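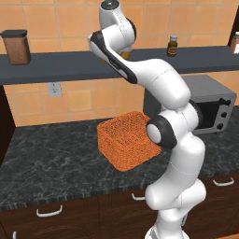 To: Torquil Skinner
From: Ruairi Carnegie
Re: Wumier kitchen arm, progress since last report, mostly the open day
9/18/22

Torquil, sorry this is short and on a Sunday. Wanted it with you before your Monday call. Proper version with the spend table follows.

Open day

Went ahead as planned at the Pollock building. 278 signed in at the door, which is well over what we told you to expect. Ran the demo in simulation on the big screen all day, people in groups of 15 or so, questions after. Kitchen is the one we've been building up since spring — peach tiles, long shelf, marble counter, toaster oven. Visitors liked that it looked like a kitchen. Several asked if it was a real one filmed somewhere.

Two tasks shown. Task one, reach up to the shelf, take a bottle, set it on the counter. Task two, move the orange basket along the counter without touching the toaster oven. Task one went well: 80 runs over the day, 90 percent finished with no help from us. Task two was patchier. Morning was fine, then after lunch the arm kept choosing a path with the middle joint swung out low over the counter and we had a string of basket bumps. We reset and carried on. I don't have a clean number for task two, the log stopped writing for part of the afternoon and we only noticed at close. My fault, should of checked it at the changeover.

What people asked

Mostly: how fast, how much, will it do dishes. Said no dates and no prices, as agreed. A lot of questions on safety around kids, more than we had prepped for. Need a one-page handout on that before we do this again. The group from Tundel stayed for three rounds and wanted to know if their own kitchen layouts could be loaded in. Told them yes in principle. Layout import does work but it's slow and somebody has to fix cabinet doors by hand afterward. Didn't go into that with them, will if they follow up.

One older couple, both retired cooks, gave the best feedback of the day. Said the shelf is too high for anything you use daily and no cook would put oil up there. Fair. We'll do a second layout with the everyday stuff at counter height and see how the arm copes when it doesn't have to reach up over itself.

Since the last report

— Shelf reaching done, including with the arm starting folded
— New bottle shapes in, labels still plain
— Cabinet handles now graspable, drawers open, doors only sometimes
— Skondemora hooked up for scoring runs, saves us a lot of watching playback
— Real arm work not started. Waiting on the bench space, as you know

Problems

The path planning thing above is the main one. It looks to us like the planner is treating the elbow as thinner than it is, so it thinks it has room next to the basket when it doesn't. Fix is probably small, finding it isn't. Second, the demo machine ran hot and we had to drop the picture quality twice. Would like to rent a better one next time, cost is minor, will put it in the table.

Next

Planner fix first. Then rerun task two properly with logging that works, so you have a real number and not my impression. Second layout after that. Aiming to have all of it ready to show you in November, if the bench space comes through we could add a short piece on the real arm but please dont promise that to anyone yet.

What I need from you: a yes or no on a second open day, and whether Tundel can have a private session before it. They asked twice.

Ruairi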